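Ticket 2381 - bin pick cell, Kusden bench - gripper faults on long moves
Status: open, waiting on parts
Opened July 24, 2020

Cell stops with gripper comms lost. Arm itself is fine, no faults on the controller side. Happens mostly when the wrist turns far over to reach the left wall of the bin. Clear fault, home, runs again for a while.

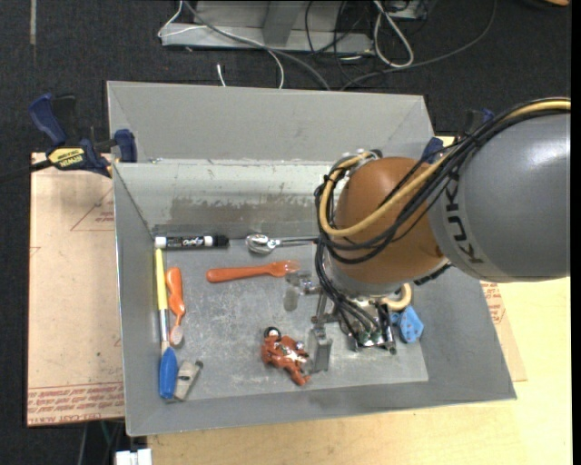

Enriquez asks whether the fault follows the wrist angle or the cycle count, and wants the cables checked before anyone touches the software. Same symptom at Zekstead in January, says it was a connector there.

Reply to that: wrist angle. Ran 200 picks with the wrist held in the middle half of its range, zero faults. Opened the range back up, 8 faults before lunch. So cable or connector, agreed.

Checked so far
- power down, lockout on, hand in bin only after that
- connectors at gripper base, all reseated. One was maybe a quarter turn short of tight. Marked it with paint pen
- continuity on the signal pair, good with arm parked
- continuity again with wrist turned by hand in brake release, drops out near the end of travel. Comes back when you push the bundle toward the housing

Bundle is pulling. The loop around the wrist is too short for the full turn so the strain lands on the connector. Hose seems OK, no hiss anywhere along it, pressure holds.

Temp fix: let out slack at the upper tie, re-tied looser. Limited last joint in the program so it cant wind up that far. Means it skips anything lying tight to the left wall, long items mostly. Pick planner logs those as unreachable, ignore for now.

Also re-taught bin position. Clamps had crept, bin was off enough that the fingers were touching the floor on low picks. Snugged both, check them at start of shift please. Do NOT crank on them, the wall flexes and then the teach is off agian.

To do
- order replacement gripper cable, longer one, from Grudthorpe. Quote requested
- proper cable guide on the upper arm, not zip ties
- put joint limit back to full once new cable is in
- rerun up to 2,000 picks before closing this

Update, end of day: no faults since the re-tie. Leaving joint limit in over the weekend. Grudthorpe hasnt answered on lead time, will call Monday.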